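Setup and Maintenance of the Cell 3 Manipulator
Project report, Automation Laboratory II
Student: Joaquín Ibarra
Submitted Wed 29 October

1. Scope

The report covers the setup of the manipulator in Cell 3 of the Clindden teaching laboratory, the faults recorded while it was in service, and the upkeep procedure now in use. Programming of the pick routines is left out except where it affected the hardware. The arm controller and its safety circuit were commissioned in June by the laboratory staff and were not changed.

2. Condition at handover

The cell had been idle over the summer. The arm moved through its full range without errors, but three items were open on the handover sheet: the wrist camera calibration had expired, the sleeve over the forearm had slipped, and the gripper did not reach the same opening on successive commands. The hour counter on the controller read 1,725.

The calibration and the opening error turned out to be separate problems. Both produced the same symptom at the work surface, a grasp placed to one side of the target, and the first week was spent treating them as one. The logs were of little help here, as the controller stores the commanded opening and not the measured one. A steel rule held against the fingers gave the answer in a few minutes.

3. Wrist camera

The camera bracket was removed, cleaned and refitted with new screws. The old screws had no thread lock on them. The bracket has slotted holes, so its angle must be set again every time it comes off, and any change in angle invalidates the hand-eye calibration. A scribe line was added across the bracket and its seat to give a starting point.

Calibration was done with the printed Haddadin board, following the procedure in the laboratory manual. The board was fixed flat and the arm was driven through a list of stored poses. A total of 136 views were accepted by the solver. Views with the wrist rotated close to its limit were rejected and were not repeated.

The main difficulty was reflection. Over bright metal the automatic exposure hunts, and glare can hide an edge that the pick routine depends on. Exposure was therefore locked to a manual value. The lock is lost when the controller is powered down, and it has to be set again from the startup script.

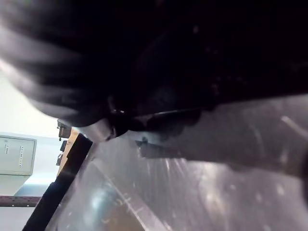
A second effect of working close to metal is that the arm shades the area it is about to work in. The detection threshold was first tuned with the arm raised, and it failed near the surface. Tuning it again at working height cured most of the false edges. The remaining ones were handled by masking the part of the view that the gripper always occupies. The mask is a fixed file and must be redrawn if the gripper or the bracket is changed.

4. Sleeve

The forearm sleeve is black fabric, held by a strap at each end. It keeps dust out of the joints and stops the cables from catching. At handover the lower strap had moved up and the spare fabric had collected near the wrist, where it could enter the camera view or get between moving parts.

The sleeve must keep some slack. It was first pulled tight, and during a slow test of the wrist joint the fabric went taut before the joint reached its limit. The motor current rose and the test was stopped. The strap was moved back and the joint run to both ends with one person at the stop button. Folds in the fabric are acceptable provided they stay clear of the fingertips at every wrist angle. This is checked by eye at low speed.

5. Gripper

The fingers were cleaned with a lint-free cloth and alcohol. The rubber-like tips were wiped with water only, after the supplier, Jornier, advised against solvents on that part. Each tip was then pressed and turned by hand. One was found to rotate on its finger and was reseated.

The opening error came from the zero position. The gripper finds zero by closing until it stalls, and the loose tip had been giving it a different stall point each time. With the tip seated, homing was repeated and the opening checked against the rule. No further drift was found in the following sessions.

Homing must be done with nothing between the fingers. If an object is left in the grip, the routine accepts it as the closed position and gives no warning. The step now comes first on the checklist, with the gripper opened and inspected before the home command is sent.
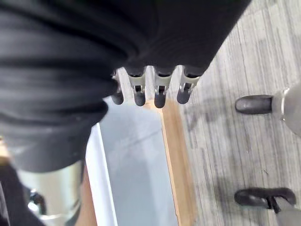
Figure 2. Gripper open above the shallow tray, black fabric sleeve fitted.

The opened position is also the best one for inspection, as the gaps between the fingers can be looked through from the front. Dirt tends to gather at the base of the tips – a dry brush removes it. Compressed air was tried and is not recommended, as it drives dust up under the sleeve.

6. Floor area

The reach of the arm extends past the side of the tray. Chairs with casters drift, and one was struck lightly during a jog move in the second week. The arm stopped on its collision limit and no damage was found. Tape marks were put on the floor at the outer limit of reach, and moving chairs behind the tape was added to the checklist. A software limit would be better, but it would also block the parking pose and was left for a later project.

7. Upkeep procedure

Before each session:
Clear the floor inside the tape.
Open the gripper, inspect, then home it.
Check both sleeve straps.
Run the startup script and confirm that exposure is locked.

Every 800 cycles:
Clean fingers and tips.
Check each tip for rotation.
Compare the opening with the steel rule and enter the value in the log.

After any work on the bracket:
Align to the scribe line, repeat the calibration and redraw the mask.

8. Open items

The wrist cable has no strain relief where it leaves the sleeve. A clamp from Bimdale has been ordered and had not arrived at the time of writing. The cycle count is still kept by hand on the sheet beside the controller, and entries are missing for two sessions. Spare fingertips are stored in the top drawer with the bracket screws.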